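工房ギャラリー 手持ちグリッパー「Mostix」ができるまで

共同工房Hurnarの奥の作業台で、手で握って使うグリッパーを作っています。名前はMostix。レバーを握ると二本の指が閉じて、放すと開く。それだけの道具なのですが、作り始めたらこれがもう面白くて、夕方に少しだけ触るつもりが気づけば閉館の時間、ということを繰り返しています。

ロボットの手を作りたい、でもモーターと制御をいきなり全部やるのは荷が重い。それなら手首から先だけ先に作って、動かすのは人間の腕に任せてしまおう、というのが出発点でした。手元にはカメラを載せてあり、指先で何が起きているかをあとから見返せます。将来は同じ指をロボットアームに付け替える予定です(アームのほうはまだ影も形もありません!)。

このページは写真に作業メモを添えたものです。順番はだいたい作った順ですが、途中で戻ったり、同じ部品をまた作り直したりしているので、多少前後します。

最初のリンク機構

最初は段ボールと割りピンで動きを確かめました。平行リンクにするか、単純にハサミのように開くか。ハサミ型は部品が少なくて楽なのですが、指が閉じるにつれて向かい合う面の角度が変わってしまい、角ばったものをつまむと前へ押し出してしまいます。消しゴムで試したら見事に飛んでいきました。

平行リンクにすると、指先の面どうしの向きがだいぶ安定します。そのかわり軸が増え、軸が増えればガタも増える。ここから先の苦労は、ほとんど全部この軸のせいです。でも段ボールの指がすっと平行に寄っていくのを見た瞬間に、もうこっちで行こうと決めていました。あの動きは何度見ても飽きません。

図面はMirjana Lazarevićさんに見てもらいました。工房でいちばんリンク機構に詳しい人で、私の描いた図を裏返し、裏から線を一本引いて「支点をここまで下げて」と返してくれました。下げてみたら握りがぐっと軽くなって、思わず声が出ました。

アームを印刷する

アームは樹脂の3Dプリントです。フィラメントはSudisettiの濃い緑を使っています。光の具合でほとんど黒に見えるので、黒いグリッパーですねとよく言われますが、本人は緑のつもりです。

積層の向きには悩みました。立てて印刷すると穴はきれいに抜けるのに、力をかけると層のところで割れます。寝かせると強いかわりに、穴の上側が少し垂れて真円になりません。結局は寝かせて印刷し、穴は小さめに作っておいて、あとからリーマでさらうことにしました。手で少しずつ回して、ときどきピンを差して具合を見る。地味ですが好きな工程です。

角はすべて丸めました。最初の試作は角が立っていて、長く握っていると手のひらに跡が残ったんです。丸めたら見た目もずんぐりして、なんだか愛嬌が出てきました。印刷時間は伸びましたが、これは後悔していません。

バリ取りのあと、軸の当たる面だけ800番で磨き、仕上げに1000番をかけます。全体を磨こうとしたこともありましたが、途中で白っぽい筋が出てしまい、もとの肌のほうがずっとよかった。それ以来、すれる面だけにしています。

ブッシュを入れたら別物になった

樹脂の穴に金属の軸を直接通していた頃は、しばらく使うと必ず穴が広がってきました。指先で測るとほんのわずかなガタでも、ペン先のような細いものをつかもうとすると、左右の指がすれ違うように逃げてしまいます。

そこで、Verhoevenから取り寄せた真鍮のブッシュを支点に入れることにしました。圧入のしろを決めるのに、穴の径を少しずつ変えた試験片を印刷して、端から順番に押し込んでいきます。きつすぎるとアームが割れ、ゆるいと指で押しただけで抜ける。ちょうどいいところは万力でゆっくり押していくと、最後にコツンと底に当たる感触があって、これが実に気持ちいい!

入れたあとの動きは、本当に別の道具のようでした。それまで「ギ、ギ」と段がついていた開閉が、するっとつながります。工房にいた人たちに順番に握ってもらったところ、みんな無言で何度もカチカチやって、なかなか返してくれませんでした。

開閉の耐久試験もやりました。ラジオを聴きながら、ひたすら握って放すだけ。1000回以上握ったところで分解して軸を見ましたが、当たり跡がうっすら付いている程度で、まだまだ使えそうです。先に音を上げたのは私の前腕でした。

開いた状態の指先

ここからは手元のカメラの視点です。指先が画面の下半分に来る位置にカメラを置くと、つかむ相手と両方の指がいっしょに見えて、あとで見返すときに助かります。取り付け角度はネジを少しゆるめれば変えられるようにしてあり、今の角度に落ち着くまでずいぶん粘りました。

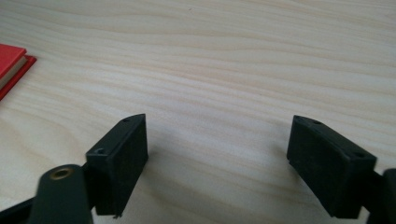 木の天板の上で指を開いたところ。左のアームの先に見える金色の輪が、例の真鍮のブッシュです。左端には赤い本の角。パッドの上面の丸い穴もよく見えます。

指先のパッド

パッドは交換式です。アームとは別の部品にしておけば、指先の形を変えたくなったときに、全部をばらさずに済みます。この分け方は大正解でした。最初の設計では指とアームが一体で、先端を少し直すたびに丸ごと印刷し直していたんです。今思えばよく続けていたものです。

数えてみたら、今のパッドは17番目の形でした。丸い先端、溝つき、先だけ薄くしたもの、左右で高さの違うもの。番号を裏に書いて菓子の空き箱に入れてあり、箱を開けるたびに懐かしくなります。とくに5番は見た目が恐竜の足のようで、つかむ性能はさっぱりでしたが捨てられません。

今の形は、面を広めに取った四角いブロックに、斜めの上面を組み合わせたものです。面が広いと箱や本の背のようなものが安定し、尖ったほうの角を使えば、平らに置かれた薄いものの縁にも手が届きます。厚紙のカードを机から拾い上げられた日は、小さくガッツポーズをしました。

弱点もあります。角はどうしてもぶつけます。机にコツンと当てる、床に落とす、工具箱のふたで挟む(これは一度だけです)。少しの欠けなら性能に影響はないので、そのまま使っています。

ネジは締めすぎ注意。樹脂に直接ねじ込んでいるところは、手応えが重くなったらそこで止めてください。もう少し、と欲を出した回に限ってネジ山がつぶれます。つぶれたときは、ひとまわり太いネジに替えるか、熱で埋め込むインサートナットを使うと復活できます。

バネと握り心地

開く力は引きバネで作っています。強いバネは戻りが素早くて爽快なのに、長く握ると疲れる。弱いバネは楽なのに、指が最後まで開ききらないことがある。工房の引き出しにあったバネを片っ端から試し、中くらいの強さのものをひとつ見つけて、それに合わせて引っ掛ける位置のほうを動かしました。

掛ける穴は三つ並べてあります。小柄な人は内側、力のある人は外側に掛けるとしっくりくるようです。私はいつも真ん中。Mirjanaさんはいちばん外側で、しかも片手で軽々と握ります。

全開時の指の間隔は、設計値で49ミリにしました。もっと広げることもできますが、広げると今度は握り始めのレバーが遠くなり、手の小さい人が届きません。マグカップの胴をつかみたいという希望が出たときは取っ手をつまむことで納得してもらいました。工作の集まりの飲み物がこぼれなかったので、成功ということにしています。

グリップには自転車用のバーテープを巻いてみました。巻き終わりの処理が少し雑ですが、汗をかいても滑らず、樹脂がむき出しだった頃とは持ったときの安心感がまるで違います。ここは次の版で形そのものを見直して、人差し指の置き場をきちんと作るつもりです。

カメラの取り付け

カメラの台座は、Mostixの中でいちばん作り直しが少なかった部品です。平らな板に長穴を開けて、前後にずらせるようにしただけ。単純なものは強いです。

近すぎると指のピントが合わず、遠すぎると細かい様子がわからない。何枚か撮っては動かし、撮っては動かしを続けて、よかった位置に油性ペンで線を引きました。この線がいまだに正式な基準線です。図面にも「ペンの線に合わせる」と書いてあります。

ケーブルの取り回しは、手首の外側に沿わせて、肘のところで一度面ファスナーで留めます。留めずに使うと、腕を伸ばした瞬間に引っ張られて画が揺れます。留める位置に少したるみを残しておくのがコツで、この余裕があるだけで動きがずいぶん自由になりました。

つかんでみたもの

うまくいったのは、木の積み木、洗濯ばさみ、テープの芯、マーカーペン、折りたたんだ布。布は意外でした。端をひとつまみして持ち上げると、ふわっと広がってくれて、見ていて楽しいです。

むずかしかったのは、濡れたスポンジ、ビー玉、それから机に伏せた薄い皿。ビー玉は面で挟むと上か下にするりと逃げます。溝つきのパッドに替えると今度は簡単で、こういうときに交換式のありがたみを感じます。

一番盛り上がったのは卵でした。もちろんゆで卵から始めて、自信がついたところで生卵に挑戦。レバーを通して指先の感触が返ってくるので、思ったよりずっと加減ができるんです。見物していた子が「もう一回」と言うので調子に乗って何度もやり、最後のひとつは割りました。床を拭きながらも、みんな笑っていました。

これからやりたいこと

10月の工房の公開日に間に合うように、もう一台を組んでいます。二台そろえば左右の手に持てるので、片方で押さえてもう片方でほどく、といった作業ができるはず。左手用はレバーの形を反転しただけのつもりが、バネの掛け穴が奥に入ってしまい、そこだけ設計し直しているところです。

モーター化も少しずつ調べています。握る動きをサーボに置き換えるだけなら、今のアームをほぼそのまま流用できそうです。問題は力の加減で、人間の手がどれだけ賢くやってくれていたのかを思い知らされています。

カメラの映像も、まずは自分たちで見返して、どの角度でつかんだときに失敗したかを書き出し始めました。これが読んでみるとなかなか味わい深く、「横着して斜めから行った」「油断」などと並んでいます。

作ってみたい方へ

印刷用のデータは工房の共有パソコンの「Mostix」フォルダに入れてあります。アームは寝かせて印刷、穴はリーマ仕上げ、パッドは好きな番号を選んでください。5番を選ぶ人がいたら、ぜひ感想を聞かせてほしいです。

組み立てに必要な工具は、六角レンチ、リーマ、小さめの万力、紙やすり。圧入が初めての方は、予備のアームを一本余分に印刷しておくと気が楽です。奥の作業台にはたいてい誰かがいますので、現物を握ってみたい方も気軽に声をかけてください。試作パッドの箱もいっしょにお見せします!

左手用が動いたら、またこのページに写真を足します。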